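Workshop tips: trying out hand-held grippers before you commit to a pair

112 shares already on the old version of this page so here's the tidied one. Well, tidier. Typed between jobs, sorry.

38 comments | Share | Save

We've had the Oltunen pair and the Cheema pair on the go at Wellside since March, swapping back and forth. Same tasks, same bench, same people. Some of what follows is about those two, most of it works for any hand-held gripper with tags or a camera on top. Skip to the bit you need.

BEFORE YOU START

Charge everything the night before. Both pairs. Sounds daft, but a flat left hand halfway through a comparison means you start again.

Wipe the finger pads with a barely damp cloth, then dry. No washing-up liquid – it leaves a film and your grip test is rubbish for the rest of the morning. Same goes for hand cream. Wash it off first.

Squeeze each one fully shut and hold it up to a window. Light showing between the pads along one side means a finger has gone on crooked. Loosen, nudge, tighten. Don't force the screws, they go into plastic and the thread strips. Ask me how I know.

Tags: dust them. A make-up brush is best, the fat sort. Tape over a scratched tag does NOT help, it shines. Print a fresh one on matt paper and stick it down flat, no bubbles.

PICKING YOUR TEST BITS

Use stuff you've got. Ours is a drinks carton, a tea tin, pencils, a folded tea towel, a sponge, an egg box (empty until you're feeling brave). You want something tall, something round, something thin and something floppy. Avoid anything see-through for the first go.

Pencils are the real test. Cheema fingers get under them nicely off a flat tray. Oltunen ones tend to push them about, but they're far better on the towel. Swings and roundabouts.

Keep the bits in one tub with a lid and write on the lid what's in it. Things walk.

SETTING UP THE TABLE

Height matters more than the gripper, nearly. If your wrists are bent you'll blame the tool. Top of the table a bit below your elbow when standing, or sit down to a low one properly, on a stool.

Glass tops look smart and are a pain. Reflections everywhere and the tracking hops. Throw a plain cloth over, or a bit of lining paper. Pale grey is good. Not gingham, not stripes.

Mark where each thing starts with a dab of masking tape. Otherwise by the fourth go the tin has crept two inches and your not comparing anything.

Leads – along the wall, taped down. You're looking at your hands, not your feet.

DOING THE COMPARISON

Ten minutes of messing about first with each pair, doesn't count. Then 4 rounds with one, break, 4 rounds with the other. Swap which goes first next time or the second pair always wins.

Start with both hands up in front of you, fingers pointing forward, tags clear of your sleeves. Same start every round.

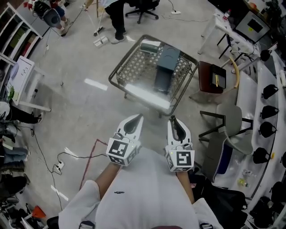
Both grippers up and ready, table straight ahead.

Roll long sleeves up if they're baggy, a cuff over a tag loses you the whole round. Keep elbows in. Go slower than you think, then a bit slower.

Write down drops as they happen. A tally on the back of an envelope is fine. We did 111 picks with the Cheema before anyone thought to note which hand did the dropping, so that was a morning gone. Two columns, left and right.

If a grip slips three times running, stop and check the pads before you carry on. Usually fluff.

WHAT WE'D PICK

Cheema for small hard things. Oltunen for cloth and anything squashy, and its kinder on the thumb over a long session. The Tullthorpe carry case fits either if you take the foam out, handy if you're lugging them between rooms. If we could only keep one pair, Oltunen, just. Might change my mind, the new Cheema pads are on order.

PUTTING AWAY

Fingers open, never clamped shut. The pads take a dent otherwise.
Off at the switch, both of them.
Store tags up, nothing on top.
Spare screws in a film tub or a pill box, labelled.
Rubber pads hate a hot windowsill. Drawer.

More on cleaning sticky pads next time, if I get round to it.

70 likes | 38 comments | Share this page

Get the workshop tips by email, 2 a month. Unsubscribe whenever you like.

This site uses cookies to remember your settings. Accept | Manage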